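De : Younes Abdel Rahman
À : liste atelier-reliure
Objet : Re: [atelier-reliure] Colle d'amidon, dosage et conservation

Bonjour à toutes et à tous,

Je réponds à Hala, avec du retard, parce que j'ai passé une bonne partie du mois d'août à refaire des dos.

Hala Ouazzani a écrit :
> Bonjour la liste,
> Je reprends la reliure après quatre ans d'arrêt et je n'arrive plus
> à retrouver une colle d'amidon correcte. Elle est lisse le premier
> jour, puis elle rend de l'eau dès le lendemain. J'utilise de
> l'amidon de blé de chez Culska, une part pour quatre parts d'eau,
> cuisson à la casserole. Le papier japonais gondole et les charnières
> se décollent quand j'ouvre le volume.
> Deux questions : est-ce que vous passez la colle au tamis une fois
> ou plusieurs fois ? Et est-ce que quelqu'un la garde au
> réfrigérateur plus d'un jour ?
> J'ai aussi un registre de 219 feuillets dont la couture a lâché au
> milieu. Je me demande s'il faut tout découdre.
> Merci d'avance,
> Hala

Sur le dosage d'abord. Une part pour quatre, c'est ce que je fais aussi, mais je laisse l'amidon tremper dans l'eau froide toute une nuit avant de le cuire. Si on saute le trempage, la colle a bonne mine en sortant du feu et elle se sépare ensuite. Je cuis à feu doux en remuant sans arrêt, jusqu'à ce que la masse devienne translucide et se détache de la cuillère, puis je continue un bon moment après ce stade. Beaucoup de gens s'arrêtent trop tôt. L'amidon de Culska est fin et demande un peu plus de patience que celui que vendait Jirus.

Pour le tamis, je passe trois fois : une fois tiède, deux fois froide, au moment de l'emploi. J'allonge ensuite à l'eau, par très petites quantités, au pinceau dans un bol à part. Pour une charnière en japonais, je la veux comme de la crème liquide. Pour un dos, nettement plus épaisse.

Je ne la mets plus au réfrigérateur. Le froid la fait figer et rendre son eau, ce qui ressemble fort à ce que tu décris. Je la garde dans un bocal fermé, au frais dans la cave, deux jours, trois au maximum en hiver. À la moindre odeur aigre je jette. Le bocal est ébouillanté à chaque fois.

Le gondolage vient le plus souvent d'un japonais trop mouillé. Encolle sur une plaque de verre, attends une minute, pose, puis mets sous buvard et sous poids. Change les buvards au bout d'un quart d'heure, et encore une fois avant le soir. Vérifie aussi le sens du papier, qui doit suivre le dos. J'ai perdu un après-midi entier à cause de ça sur un atlas.

Quelques vues au passage, ménage et chutes de papier :

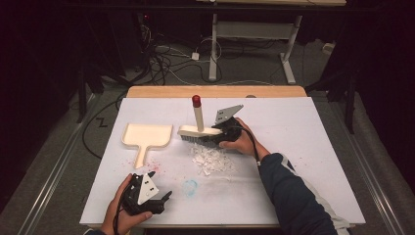
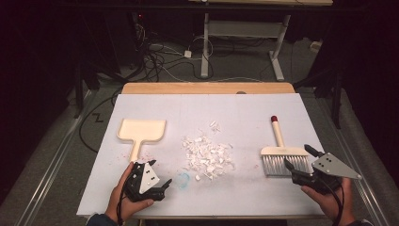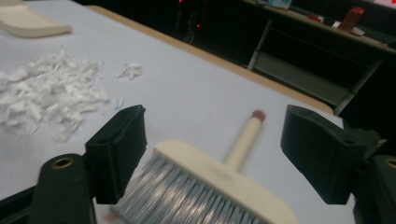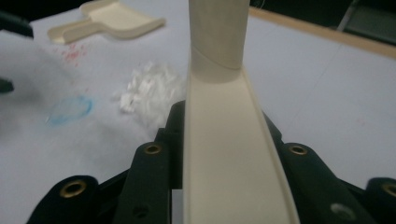 Pour le registre, je ne découdrais pas tout. Regarde d'abord l'état des fonds de cahiers. S'ils sont sains et que seul le fil a cassé, tu peux reprendre la couture sur les cahiers libres, en nouant sur l'ancien fil à chaque extrémité. Si les fonds sont fendus, il faut les doubler en japonais mince avant de recoudre, et là le démontage se discute. Sur un volume de cette épaisseur, pense au gonflement : chaque fond doublé ajoute un peu, et au bout du compte le bloc n'entre plus dans sa couverture. J'ai eu le cas avec un livre de comptes de la collection Sutherland, 62 cahiers, presque tous doublés. J'ai dû refaire les plats — la couverture d'origine est maintenant dans une pochette à part, ce qui ne plaît à personne.

Prends du fil de lin non blanchi, un numéro plus fin que l'ancien si tu doubles les fonds. Note l'ordre des cahiers au crayon, très léger, dans l'angle inférieur, avant de toucher à quoi que ce soit. Les registres sont rarement foliotés sans erreur.

Une question à mon tour. Je cherche une toile de lin apprêtée pour des dos de grand format, en 42 cm de haut au moins sans raccord. Celle de Zukcombe me convenait, mais la dernière pièce que j'ai reçue bouloche dès qu'on la mouille et la colle traverse. Est-ce que d'autres ont eu le même souci ? Je peux apprêter moi-même à l'amidon, je l'ai déjà fait, mais c'est long et je n'ai qu'un seul cadre.

Hala, si tu peux envoyer le type de couture du registre (sur nerfs, sur rubans ou à la grecque), je te répondrai plus précisément. La reprise ne se fait pas de la même façon, surtout près de la chaînette.

Bien à vous,
Younes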